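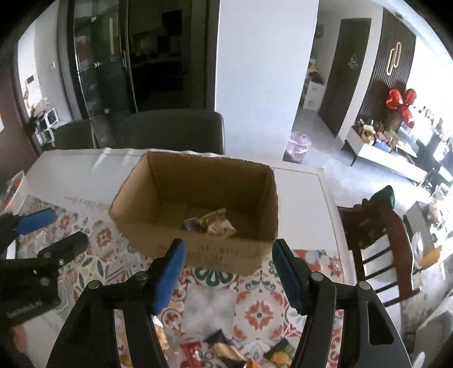
4.2 Session rules for two-handed packing tasks

The rules in this section apply to every session in which one operator uses two hand-held grippers to move small packaged goods into an open container. They were drafted for the Vastolik protocol after the first round of home recordings and replace the short checklist used until then. A session that breaks a rule marked "required" is excluded from the training split. A session that breaks a rule marked "advised" is kept and flagged in Sunder, the review tool.

4.2.1 Container placement (required)

The container is opened before recording starts and stays open. Flaps are folded in or removed. A flap that stands up hides the floor of the box from the wrist view at the moment of release, and reviewers then have no basis for marking the release as complete. The container is placed where both grippers can reach over its near wall without the operator stepping sideways. In Figure 3 the box has no visible top flaps, and the two packets on its floor can be told apart from the near gripper's view even though one partly covers the other.

The container is not fixed to the table. We considered tape and a weighted base, and rejected both. A box that shifts slightly when touched is a normal condition in a home, and a policy trained only on fixed boxes tends to push against the wall during approach. If the container moves more than its own width, the operator ends the episode and starts a new one.

4.2.2 Work surface (advised)

Plain surfaces make segmentation easier and were preferred in the earlier checklist. The present rules drop this preference. The household's own table covering is left in place unless it slides when pulled lightly by hand. Strong patterns are allowed. Both figures in this section come from a table with a covering printed in square motifs, several of them close in color to the packets lying on it. Reviewers are told to expect more missed outlines on such surfaces, and these are corrected by hand for the first 80 episodes of each new site. After that the corrected outlines are used to tune the segmentation step for the site.

Printed text on the covering is allowed too. It is masked only if it contains a name, an address or a phone number.

4.2.3 Object set (required)

Items are chosen from what the household has at hand, subject to three conditions:

(a) each item can be held between the pads at less than full opening;
(b) no item is made of glass or has an exposed edge;
(c) at least two items differ clearly in stiffness.

Condition (c) came out of the Storkau sessions, where all items were the same kind of carton and the grip width barely changed from one episode to the next. Mixed sets are better. A round waffle cookie and a crumpled plastic bag need different approach angles and different closing widths, and both turn up in an ordinary kitchen. Thin bags are best taken at a gathered fold. Operators who try to lift them flat from the table usually need several attempts, and those attempts are kept in the record as long as the item stays on the table.

Items are spread so that the pads can close on one without touching its neighbor. Overlap between two items is permitted if the upper one can be lifted first. The order of picking is left to the operator, and is never read out or prompted during the episode.

Search this journal Enter keywords, authors, DOI Search Advanced search

4.2.4 Use of the two grippers (required)

Each gripper is assigned to one hand for the whole session. The assignment is entered before the first episode and is not changed, even if the operator asks to swap. Swapping within a session was the most frequent labeling fault found by Halilović in his review of the Sæther recordings – the left and right streams were intact, but the hand field was wrong for every episode after the swap.

Only one gripper may be over the container opening at a time. While one gripper is releasing, the other waits over the table or carries its item at the side. Figure 4 gives a typical division of work: one gripper is open above the snacks on the patterned band while the other, entering from the right, holds a white bag in its jaws. Neither is over the box. The rule costs a little time per item and removes nearly all contact between the two grippers during release.

Handing an item from one gripper to the other is allowed only in episodes labeled as handover. In all other episodes an item is picked, carried and released by the same gripper. If an item is dropped on the table it may be picked again by either one.

The operator's hands stay on the handles. A hand that appears on the handle in the other gripper's view is acceptable and needs no masking. A hand that touches an item, the box or the covering ends the episode.

4.2.5 Speed and view (advised)

Wrist-mounted views blur quickly when the operator turns the gripper, above all with wide-angle lenses in mixed light. We do not set a speed limit, as operators who are told to move slowly begin to pause before each grasp in a way that later shows up in the trained policy. The rule instead asks for a short hold after each approach – 500 milliseconds with the pads open and the target between them – before the pads close. Blur during travel between the table and the box is accepted.

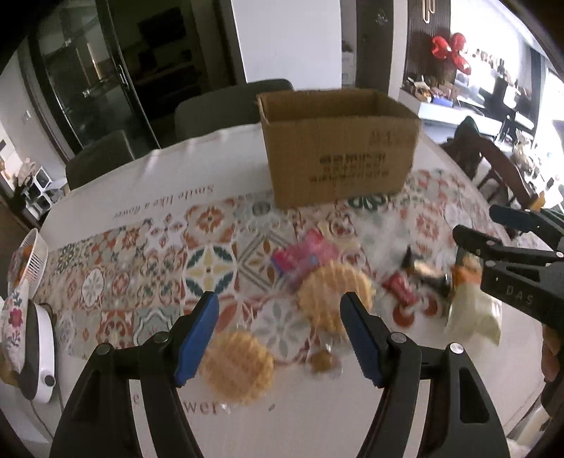

The hold is checked automatically from the jaw-width signal and the inertial data. Episodes in which more than 4 holds are missing are sent to a reviewer, who may accept them if the item outlines can be followed from one view to the next. Rejection on this ground alone has been rare. A more common cause is a pad that was already closing when the gripper arrived, and this is handled by repeating the briefing with the operator before the next session.

Windows are a second source of lost detail. A bright window at the edge of the view can wash out part of the background, and automatic exposure then darkens the inside of the container. Blinds are lowered where the household agrees. Where they cannot be lowered, the operator stands so that the window falls at the side of the view and is kept out of the area above the box. Lamps are not added. Added lamps produced hard shadows of the gripper arms on the table and made sessions from different homes look more alike than the homes are.

4.2.6 Background and privacy (required)

Furniture, shelves and decorations are left as found. The operator walks through the room once before recording and removes or covers papers, screens showing personal content and photographs of people. Mirrors and dark glass doors need separate attention, as they may reflect persons standing behind the operator. Everyone in the home is told when recording starts and stops. A session is paused if a person who has not given consent enters the room, and the stored segment is deleted back to the start of the current episode.

Small objects on surfaces outside the work area need no listing. Chairs are pushed back only if they block the operator's arms.

4.2.7 End of episode and records (required)

An episode ends when the last item in the set has been released into the container, or when one of the stop conditions above is met. Partly filled containers are valid end states only for episodes stopped under a stop condition, and the condition is entered by code. The operator then lifts both grippers clear of the table, opens the pads fully and holds them still until the tone.

The container is emptied by hand between episodes, with recording off. Items are laid out again in a new arrangement. Repeating the same arrangement for more than 3 episodes in a row is a fault, and the fourth and later episodes are dropped from the split even when they are otherwise clean.

Pads are inspected at the start of the session and once at the midpoint. A pad that has turned in its seat or carries visible residue is cleaned or replaced, and the change is logged with the gripper's own label, read from the side of the housing. Jaw-width calibration is repeated after any pad change. Sessions with a logged pad change but no later calibration entry are held back until the width signal has been compared with that of the opposite gripper.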